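**Orcombe Short Film Program — progress report to Clovutov Arts Fund**
September 16, 2020
Prepared by Zewditu Worku

Picture lock on *Sarpong* was reached in August, two weeks behind the approved schedule. Final running time is 70 minutes, within the limit set in the agreement. Colour grading is complete for reels one to three; reel four is with Bruteck.

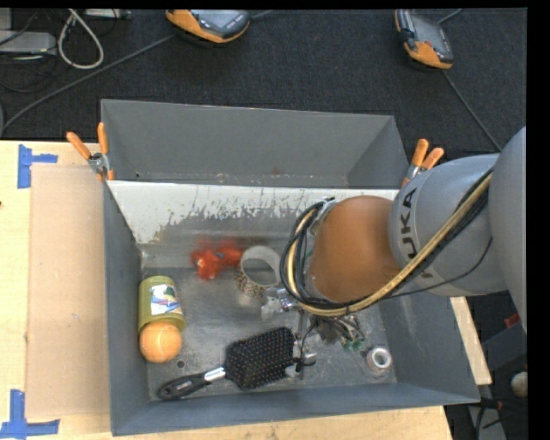
*KUKA arm over the grey metal bin.*

Josphat Shirima has delivered the score in stereo. The surround mix is outstanding — the studio has offered three days for it, and we have accepted. Dialogue replacement is limited to two scenes.

Spending remains within budget, apart from music licensing. We request approval to move the unspent travel allowance to that line. Festival submissions will begin once the captioned master has been checked.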